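Home Products Guides Downloads Support Contact

Wimthorpe Two-Arm Table Kit – User Manual

Section 4. Setting up the table and running the first tasks

Read this section after the arms are fixed to the base and the cables are connected (Section 3). You need two people for steps 1 to 6. From step 7 one person is enough, but this person must stay near the stop button at all times.

4.1 Placing the tables

1. Choose a place with a flat floor. Carpet is not recommended. The arms push the base a little when they stop fast, and on carpet the base can turn slowly over one day of work.

2. Put the near table in front of the base. The long side of the table must be parallel to the front of the base.

3. Put the far table against the near table. Close the gap between them as much as possible. If the two tops have different height, adjust the feet until a sheet of paper slides over the seam in both directions without catching.

4. Lock the wheels if your tables have wheels.

5. Tighten the clamp brackets by hand, then give a quarter turn more with the key from the tool bag. Do not use a power tool here.

6. Look at the wall behind the table. A plain wall in one color gives the best result for the head camera. Posters, mirrors and windows should be covered or moved.

Note: If you can use only one table, set "Table depth" to 90 in the settings page before you continue. The value is in centimeters. The arms will then refuse any target beyond this line.

CAUTION: Keep chairs outside the reach of the arms. A chair at the side of the table is allowed when its back is outside the table edge and no person sits on it during motion.

4.2 Routing the wrist cables

7. Move each arm slowly by hand through its full range, with motor power off. Watch the black cable at the wrist. It should make a free loop and come back without pulling.

8. If the cable becomes tight at any position, open the last cable tie, give more length, and close the tie again. Too much length is also a problem, for the loop can catch on objects that stand on the table.

9. Let the rest of the cable go down and away to the outer side of the arm. It may rest on the table top, but it must not cross the work area.

4.3 Checking the grippers

10. Turn on motor power. Both grippers open by themselves and stay open.

11. Hold a pencil between the fingers of the left gripper and press Close in the control window. The pencil should be held without damage. Repeat with the right gripper.

12. If the fingers close with an angle between them, stop and go to Section 7, "Finger alignment".

CAUTION: Do not put your own fingers between the gripper fingers to test the force. The force limit is not active until calibration is finished.

4.4 Laying out the objects

The demonstration program has three tasks: the ball task, the hanger task and the towel task. You can leave the objects for all tasks on the table together and change the task from the menu. We recommend this, and our trainers at Grallstead do it the same way, because the objects of the other tasks are good practice for the camera.

Objects which are not in use go on the far table, with some space between them. Objects for the present task go on the near table, in the center, where both arms can reach.

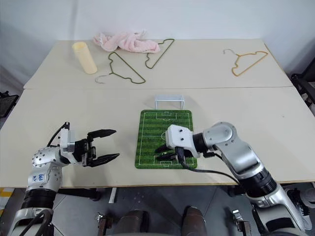 For the ball task, put the green field mat in the center of the near table and the small white goal just behind it, at the far end. The open side of the goal should look toward the base. Smooth the mat with your hand. A raised corner is enough to stop the ball or to catch a finger of the gripper.

Hangers may lie in any direction. It is not necessary to line them up, and the training material even works better when the hooks point to different sides. Dark green and mustard-yellow hangers can be mixed. Please avoid white hangers on a white table – the camera loses the thin wire easily.

The towel can be dropped in a heap. The pale yellow tube can stand or lie, but if it stands very tilted it may fall when an arm passes, so check it before each run.

4.5 First run

13. Choose "Ball task" in the menu and set speed to 10 percent.

14. Press Start. Both arms go to the ready position above the near table.

15. Watch that the right gripper comes down over the mat and stays clear of the table surface. If it touches the table with a hard sound, press Stop and repeat the height calibration (Section 5).

16. When three runs finish without a stop, you may increase the speed in small steps.

Note: The run counter is saved. At 2,000 runs the control window asks you to inspect the joint covers. You can delay this message one time only.

4.6 Marks on the joints

If you remove an arm for transport, draw a mark with a pen over both sides of the joint before you loosen the screws. Any pen color is good. When you mount the arm again, bring the two halves of the mark together and then tighten the screws in a cross pattern. This saves a complete new calibration in most cases.

Written by Deok-su Ma, Wimthorpe documentation. Section updated in August.

Was this page helpful? Yes No
1,459 views Share

Comments (4)

Ferhat Tatlı
In step 3 the sheet of paper test works well. Our tables had a small difference and I did not see it by eye. Can you add the foot size to the parts list?

Na-rae Yeo
Does "Table depth" count from the base or from the table edge? We measured from the edge and the arms stop too early.

Deok-su Ma
@Na-rae Yeo From the front of the base. I will add it to the note. The foot size is in Section 2, last table, but I agree it is difficult to find.

Danjuma Onyeka
We have the older Tuncer grippers on one arm. Step 11 gave a crack in the pencil, so start with something softer if you have them too.

Previous: Section 3 Next: Section 5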